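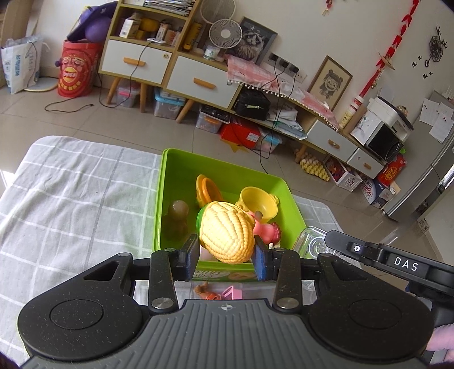
Vol. 11, No. 7

Community > Rustmont > People

Mar 21, 2025
By the Rustmont desk

The woman who runs the toy library on Drinent Street says the shelves hold 2,764 items. She began with a garage sale in July and a borrowed trailer.

"Puzzles are the worst," she says. "One piece goes missing and the whole thing sits out the back."

Members can keep toys for three weeks. She'd like longer hours, but the hall is booked most nights.
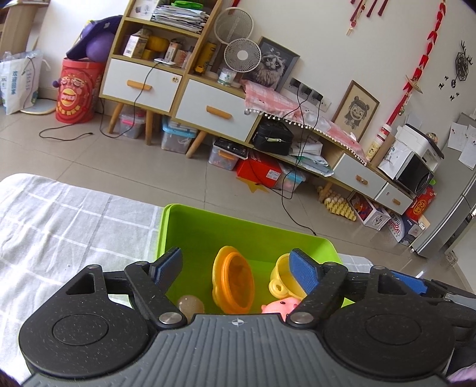
Toys in a green bin, with shelves behind.

"People ask what's popular. Trains, always trains."

Contact us | © Rustmont Weekly | Back to top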